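Okay, I read all 14 pages of Premier Gaber's throne speech on my lunch break so you don't have to. A thread, sorry in advance.

1/ The word "housing" shows up plenty. A number for new homes shows up never. Last year we at least got a target (1,960 units, and they missed it, but still – a target!)

2/ The Urkcombe hospital wing is back. That's the third time it's been announced. I've had shorter relationships than this ribbon cutting.

3/ Credit where it's due, the rural bus money is real and I'm glad. My aunt in Harnemthorpe has been driving her neighbours to dialysis all winter. 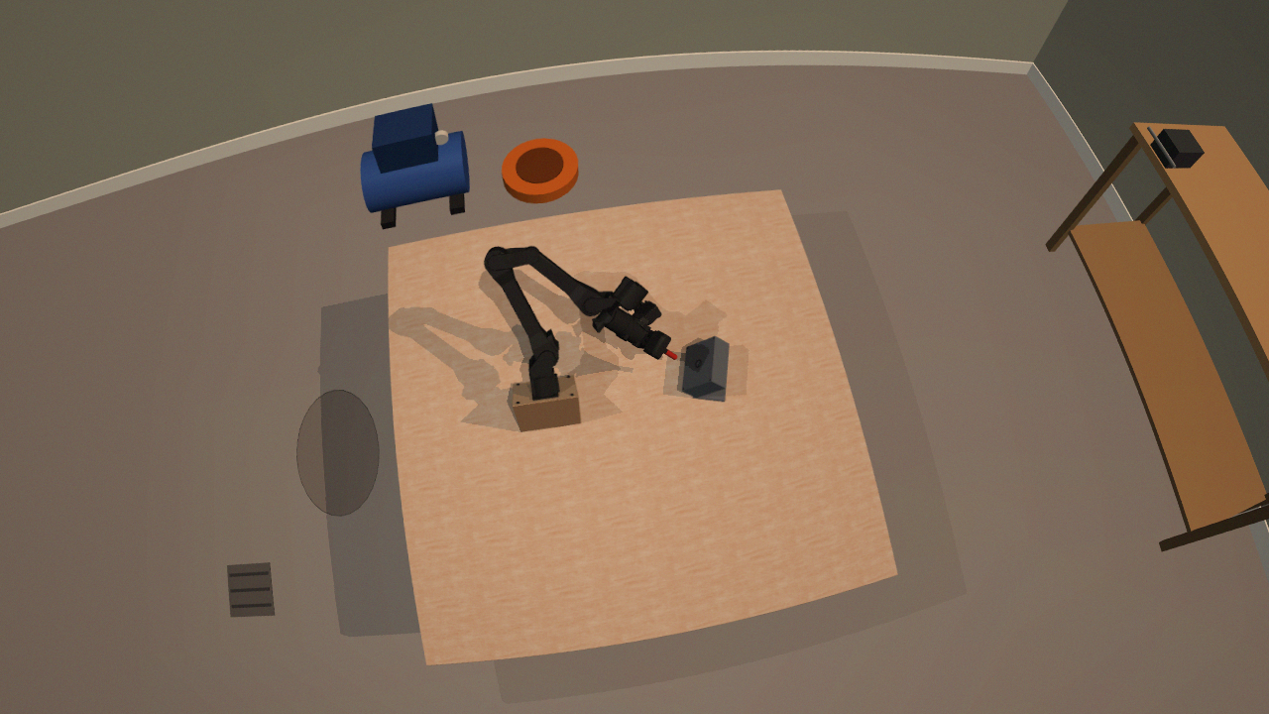

4/ Then there's the cabinet. Gaber kept Stevine in finance after that budget?? The man lost the centre of his own party and got a bigger office.

5/ Leonora Soriano was the only one in opposition who sounded awake. She asked who pays for the ferry and got four minutes on "shared values".

6/ My grade is a D plus. The plus is for the buses.

7/ Question period's at 2 tomorrow, I'll be yelling at the livestream again if anyone wants company.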